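Chapter 4
Closing the Border: Quarantine and the Spread of Disease

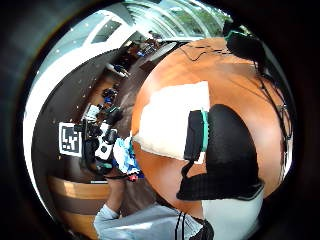
Governments have tried to keep disease out by controlling who may enter for as long as there have been ports and border posts. The methods have changed a good deal, but the basic choice has not. A country can turn travelers away, hold them for a time, or let them in and watch for illness afterward. Each choice costs something, and each works better against some diseases than others.

This chapter looks at how that choice is made. We begin with the port of Prestley, where a fever outbreak in August led the harbor office to hold every arriving ship. The first order covered 23 vessels. Crews stayed on board, food was brought out by boat, and cargo sat in the holds. Merchants in the town complained within days, and the price of flour rose before the first ship was cleared.

The second case is the Pamero crossing, a land border used mostly by farm workers. Officials there had records for 200 people who entered during the first week of screening. Of these, 197 showed no symptoms and were let through. The other three were sent to the clinic at Gosuretti. Screening of this kind is cheap and quick, but it misses anyone who is infected and does not yet feel sick. The time between infection and the first symptoms is called the incubation period, and you will need the term throughout the chapter.

Section 4.1 defines quarantine and isolation, two words that are often mixed up. Quarantine applies to people who may have been exposed. Isolation applies to people known to be ill. Section 4.2 covers travel bans and their effect on trade. Section 4.3 deals with the law, including who has the power to close a border and how long an order can last.

Before you read on, review the table of transmission routes in Chapter 3.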